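Home | Forums | New Posts | Search | Log In

Skover Home Repair Forum > Masonry and Stone > Repointing

Repointing an old stone wall, lime or cement?

breren_hill
26 Apr 2020
House is old fieldstone, two stories. Mortar is falling out on the north side, worst in the bottom 3 feet. One mason quoted me cement mortar and said it would last 70 years. Another said lime only. Who is right?

dustpan11
Lime. Cement is harder than the stone and holds water in. I pulled cement out of my own place and the faces of the stones came off with it.

Jeon Lane
Depends on the stone. Mine is granite and it has had cement joints since before I bought it. No trouble. People repeat the lime thing without asking what the wall is made of.

dustpan11
Granite is the exception. He said fieldstone, could be anything. Scratch a piece with a nail and see.

breren_hill
Nail leaves a mark on most of them. Some are pretty soft. What about color? My wife does not want bright white joints.

sirov_mason
Soft stone, so use lime. Color comes from the sand. Get three sands, make small test patches, and let them cure before you pick. I like a joint darker than the stone, olive-gray lines on a light gray wall, like this render. 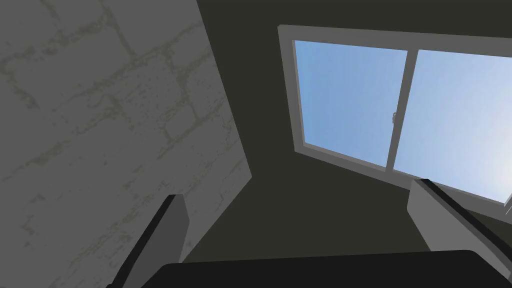
Steps I give people who want to do it themselves:

1. Rake out the old mortar by hand to almost twice the joint width. No grinder.
2. Brush out the dust and dampen the joints the night before.
3. Pack the lime in thin layers.
4. Hang damp burlap over it for 7 days.

Jeon Lane
I would use a grinder down the middle of the wide joints. By hand you will be there until next year.

sirov_mason
Seen too many nicked stones. Your wall, though.

breren_hill
Going with lime. Will start in May when the frost is done.

Related threads
Burlap or plastic over fresh lime
Breren quarry sand, anyone used it?
Damp spot behind chimney

Contact Us | Copyright Skover Forums | Back to Top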